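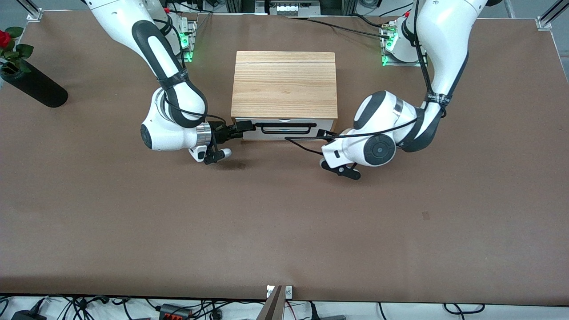 Chapter 4
Reading the Category Romance

4.1 What this chapter covers

A category romance is a short novel published as part of a numbered line. Each line has its own length, its own level of heat and, in most cases, its own kind of setting. Readers buy by the line as often as by the author. In Chapter 3 we looked at how the lines were set up and sold. In this chapter we turn to the books themselves, and to the way their plots are put together.

By the end of the chapter you should be able to:
identify the opening situation of a category romance and say what keeps the couple in the same place;
explain the difference between an outer obstacle and an inner one;
comment on how point of view is shared between the two leads;
write a short account of a book's ending without simply retelling it.

The main text for the chapter is The Sowerby Lease by Ruxandra Iordache. Extracts are printed in the Reader. You will also need the first two chapters of Sarahí Villaseñor's Winter at Plillomden, which we use for comparison in section 4.5.

4.2 The forced stay

Most category romances begin by putting two people somewhere they cannot easily leave. Snow closes a road. A will says that both heirs must live in the house. A job comes with a cottage, and the cottage has already been let to somebody else.

The Sowerby Lease uses the last of these. Mervyn Blackburn owns a boatyard and has promised the flat above it to his new bookkeeper. His late father had promised the same flat to Ines, a sailmaker, and she has the paper to prove it. Neither will move out before the lease ends in October. The whole of this is in place by the end of the second chapter, and the book has 40 pages behind it by then.

Notice how little we know about the flat. Iordache gives us a stove, a bad stair and a window over the slipway. She spends far more time on who has the key. In a forced stay the place matters less than the rules for sharing it, and a careful reader will make a list of those rules and watch for the point at which each one is broken.

4.3 Outer and inner obstacles

An outer obstacle is something in the world of the story that stands between the couple. The lease is one. So is the offer from Sikalov, the firm that wants to buy the yard and clear the site. Outer obstacles can be removed by an event, such as a letter, a sale or a storm.

An inner obstacle is a belief held by one of the leads. Blackburn believes that anyone who stays at the yard does so out of pity for him. Ines believes that a promise is worth nothing unless it is written down. No letter can remove either of these. They have to be given up, and the scene in which this happens is usually the longest in the book.

Students often write about the outer obstacle only, as it is the easier one to find. When you plan an essay, name both and say which is settled first. In The Sowerby Lease the Sikalov offer is withdrawn six chapters before the end, and the couple are no nearer to each other than they were.

Activity 1
Read Extract A in the Reader, from "The kettle was his" to the end of the chapter. Write down one rule of the shared flat that is stated aloud and one that is only understood. Keep your notes, as you will return to them in section 4.6.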